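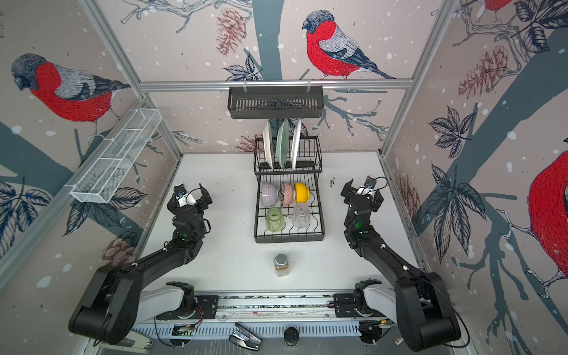 # Presine on the Brommont shirts: good or bad?

**tryline_tess** · September 6, 2019

So the new shirt sponsor is Presine! Three seasons, men's and women's sides, and the under-18s get the same kit for the first time. I'm really chuffed with this. The women's team have played in hand-me-down shirts for far too long, and the logo looks smart on the green hoops.

**oldhooker34**

Pleased for the women, no argument there. But the adult shirt has gone up by 10 quid and the collar's gone. I liked the collar.

**northstand_moss**

> the adult shirt has gone up by 10 quid

It's a better shirt though! I tried one on at the club shop and the stitching round the shoulders is miles ahead of last year's, which came apart on me by the second home game.

**ruckandroll**

Can't agree, sorry. Husar backed us when we were getting 80 people through the gate, and they got a two-line thank you at the bottom of the announcement. Bit shabby.

**tryline_tess**

Fair point about Husar, they deserved more than that. They're still on the boards at the Plarnden end, at least. I'd love to see them do the match ball for the derby.

**oldhooker34**

Now that I'd clap for. Still want my collar.

**northstand_moss**

Anyone going to Plarnden away? There's a coach if we get 30 names, leaving from the clubhouse. Wear the old shirt or the new one, I don't mind, just come and make some noise!

**ruckandroll**

Put me down for two. Old shirt.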